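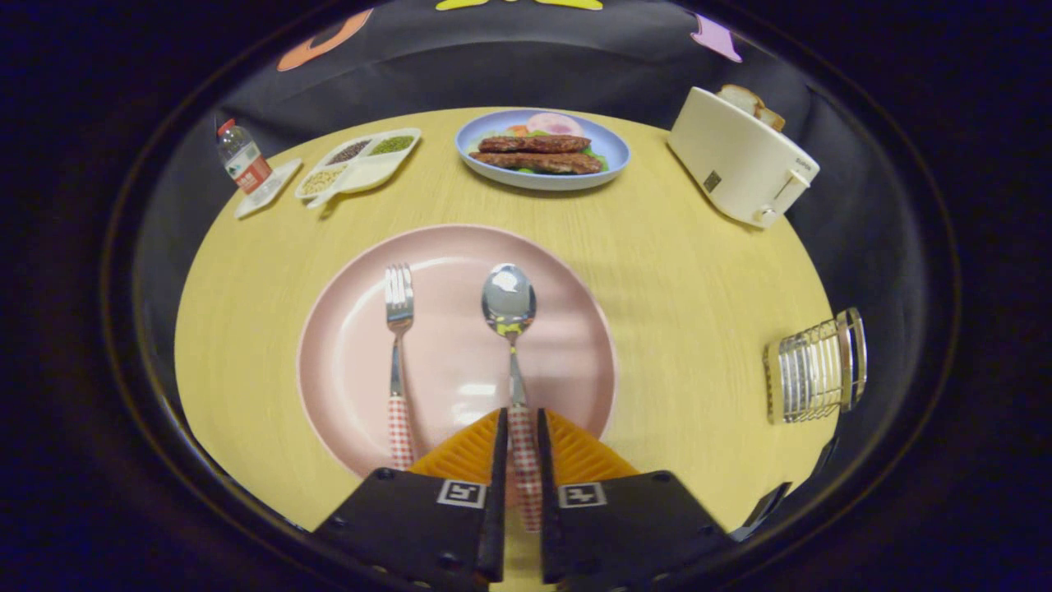 16 February 2018: The handling rules, second reading

Read the Pasisard draft again over breakfast and liked it less than I did last night. It runs to 103 clauses and I would keep maybe a third of them. Whoever wrote it has a lot of faith in the word "appropriate." Appropriate grip, appropriate speed, appropriate clearance. Fine, but who decides?

Take the cutlery clause. A utensil is to be held by the handle, never by the part that goes in the mouth. Good, I have no quarrel with that. Fingers closed on the checkered handle of the spoon, bowl left alone, fork lying next to it on the pink plate. Anyone's grandmother would pass it. But then the draft says neighboring items "shall not be disturbed," and the fork is right there, parallel to the spoon. Does a nudge count? A scrape on the plate? Rinaldi's comments say any contact at all is a fault. Hikurton's say only if the thing ends up somewhere else. Both sets were accepted, so now we have two rules.

The food section is worse. It wants prepared food kept 230 millimeters from the working area, measured from the rim of the dish. I thought of the blue plate with the meat and lettuce, and the bread up in the toaster, and the open dish of beans. Is dry mung bean prepared food? The draft doesn't say. Flernach wants a lid on everything, which tells me they don't cook much.

Also no word on cleaning the ribbed pads. Fifty pages and not one line on washing the part that touches the spoon! I wrote that in the margin in capitals and then again, smaller, with a please.

Comments are due in April. I'll send mine early and expect very little. Need to buy more red pens.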